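Trevau T2 Holding Brake Kit for segmented-finger grippers

Spares / Grippers / Safety-related parts

Price: 1,214 euros excluding VAT
Availability: in stock at Lurkumby
Supplied by: Tikkanen

Safety notice, 12/2/22

Brake kits from the first batch can let the fingers open when power is cut. The fault was reported by Helmi Valtonen at Trollholm, where a gripper dropped a steel test piece after an emergency stop. No one was hurt. The piece fell inside the guarding and dented the base plate.

We took the unit back and found that the brake spring had been fitted with a washer missing. The brake held at first, then slipped as the disc wore. Of the units returned so far, 26 had the same fault.

If your kit has no blue dot on the cover, stop using it for lifted loads and contact us. Replacement is free and includes return carriage.

What the kit does

The T2 holds the fingers in position when the supply is lost or the stop circuit opens. It fits between the wrist joint and the gripper base and uses the four existing bolts. It does not replace guarding, and it is not a substitute for a risk assessment — people should still keep out from under a held load.

In the box

Brake unit, cover and gasket
Four bolts and new washers
Cable, 2 m
Fitting sheet in English, Finnish and Swedish

Checking a fitted unit

Put a soft block in the fingers, no heavier than your normal load. Press the emergency stop and leave it for 20 minutes. Mark the block at the fingertips first so you can see any movement. If it has moved, take the arm out of use. Repeat the check after any hard collision, and whenever the gripper base has been taken off.

Keep loose cables clear of the fingers while you do this. On the older arms the brake cable can rub against the wrist housing, so look for worn insulation too.

White arm with the ribbed gripper base and jointed black fingers.
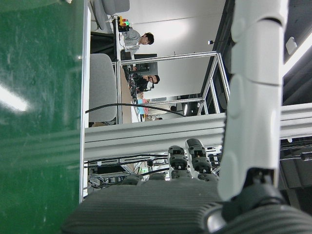

Returns and questions

Tiina Lindqvist handles all returns under the notice. Please send the serial number and the date of fitting. Technical questions go to Kaisu Ahonen in the Lurkumby workshop.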